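Luris Bimanual Handheld Study: Frequently Asked Questions

Print this page | E-mail this page

These answers cover the data collection method, the training comparison and the limits of the result. They are maintained by Bernadette Carroll and Tumaini Mutiso. Terms follow the method note. Last revised in June.

What was the question behind the study?

Whether a two-arm policy trained only on demonstrations recorded with handheld grippers can match one trained on teleoperated demonstrations of the same tasks, when the operator time spent on each is equal. Earlier comparisons held the number of demonstrations equal. We held hours equal, which changes the outcome, because a handheld demonstration takes less time to record.

What tasks were used?

There were 3 tasks. In transfer, an object is picked up by one gripper, passed to the other and set down. In sort, objects are moved from a tray to marked positions on the tabletop. In hold-and-insert, one gripper steadies a part while the other pushes a peg into it. All three need both arms at some point, but only transfer and hold-and-insert need them at the same moment.

How many demonstrations are in the final set?

The handheld set has 766 demonstrations after filtering. Filtering removed episodes with lost tracking, episodes in which either gripper left the working volume, and episodes in which the operator restarted partway through. We did not remove slow or clumsy episodes. A corrected grasp was kept if the task was completed.

How is a handheld demonstration recorded?

The operator stands at the near edge of the table with one gripper in each hand and performs the task directly. Jaw opening is controlled by a trigger on the handle. The pose of each gripper and the jaw opening are logged on a common clock. Both units are cabled. We tried a battery version and dropped it when clock drift between the two hands exceeded what hold-and-insert could tolerate. 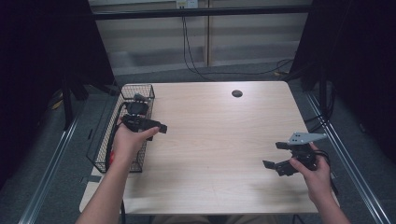
Cable handling matters more than we expected. A cable that pulls on the wrist shifts the resting pose of the gripper, and the policy learns the shift. Operators are asked to leave slack on the outer side of each forearm and to check it between episodes. Lighting and table height are fixed for all sessions. Object positions are drawn from a list before each episode, and the operator does not choose them.

How are the human motions mapped to the robot?

The gripper pose is treated as the target for the tool point of each arm. There is no mapping of the elbow or shoulder. Inverse kinematics is solved for each arm separately, then the pair is checked for collision. Episodes that fail the check are retried with the base offset moved by a small amount, and if they still fail they are left out. Most of the failures came from crossed wrists in transfer.

What does the policy take as input?

Wrist views from both grippers, jaw openings, and the pose of each gripper relative to the other. Absolute pose in the room is not given. In pilot runs, absolute pose improved scores on the collection table and lowered them on any other table, so we removed it. The relative pose between grippers is the single most useful input besides the images. Without it, transfer drops sharply and sort barely changes.

What is the main result?

At equal operator time, the handheld policy completed 80 percent of test episodes, averaged over the tasks. The teleoperated baseline was lower on transfer and sort and higher on hold-and-insert. We do not claim a general advantage for handheld collection. The result applies to short tabletop tasks in which contact forces are modest.

Why is hold-and-insert worse?

Our best explanation is force. An operator holding the gripper feels the peg bind and eases off. The log contains pose and jaw opening, so the easing appears only as a small change in path. A position-controlled arm following that path pushes harder than the operator did. The Gevberg controller used in the second round has a compliance setting, and enabling it recovered some of the gap. We have not separated this effect from the other changes made in that round.

Does it matter who collects the data?

Yes, to a degree. Policies trained on one operator scored higher when the test layouts were close to the training ones and lower when they were not. Mixing operators is the default in our released configuration.

How long does a new operator need to practice?

Some 2 hours. Practice episodes are discarded. The usual early fault is moving the grippers faster than the arms can follow. A tone sounds when either hand goes over the speed limit.

Can the method be used with a single arm?

It can, but the relative pose input has no meaning there and must be replaced. The Koech configuration in the repository uses pose relative to the start of the episode. It has been run on sort only.

What is not covered?

Deformable objects, mobile bases and any task longer than one tabletop sequence. We also have no data on how the policies behave after the gripper pads wear. Pads were replaced every Friday during collection.

Where should errors be reported?

Use the issue form for the repository and include the configuration name and episode index. Questions about the filtering rules go to Tumaini Mutiso.

Related items

Plindell tracking calibration: step-by-step procedure
Clock alignment for two-handed recording
Filtering rules and excluded episodes
Compliance settings on the Gevberg controller
Koech single-arm configuration: release notes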